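I spent a Wednesday morning in small claims court in Clindport last month, and I have been boring my friends about it ever since. I wasn't suing anyone. My neighbor Rosimeire Aguiar was, over a security deposit, and she wanted company on the bench in the hallway (also a ride, her car was in the shop).

She was after $250. The filing fee was $34, which she paid at the window in cash, and then she had to pay again to have the papers served on her old landlord, who lives over in Ororport. By the time we sat down she had sunk a good chunk of the money she was trying to get back. She kept doing the math out loud — it did not help.

I like small claims court, I should say that. I like that you can walk in with a folder and a story and a judge has to listen to you. The man ahead of us, Anselmo Macedo, was fighting over a fence, and he had drawn the fence himself, on graph paper, in three colors! He got his ten minutes same as everybody. I'd keep all of that.

What I can't stand is the fee, and the way it's the same for every case. If you're chasing thousands it's pocket change. If you're chasing $100 it's a third of the thing, gone before anyone has heard a word from you.

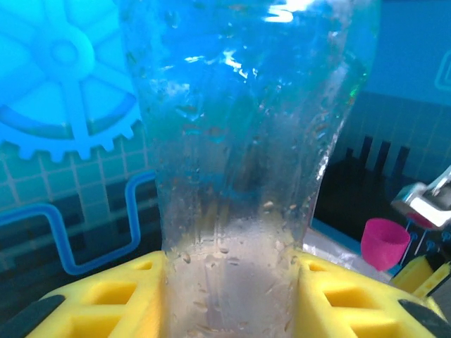
So should small cases be free to file? I think anything under $200 should be, and for claims a bit above that the fee should slide up slowly with the amount.

I know the argument on the other side, I've had it at dinner with my friend Radomír Charvát, who clerked for years and has seen some things. He says a fee keeps out the cranks, the folks who'd sue the paperboy over a wet newspaper. Fine. But the crank he tells the most stories about filed over and over and paid every single time. The fee didn't slow that guy down one bit. It slows down people like Rosimeire, who almost didn't go.

And yes, there's a waiver form. It runs four pages and wants your pay stubs. She makes just enough that she figured she'd be turned down, so she never filled it out.

She won, by the way, costs included. The landlord has until the end of March to pay, and if he doesn't, there's another form. I looked it up on the ride home (she was driving by then, long story) and that one has a fee too.

Recent columns
Jury duty and the great parking problem
Who reads the lease? Houda Soliman on renting in Bezerra
The Julier Street zoning case, one year on
Letters: Sebastião Holanda on traffic court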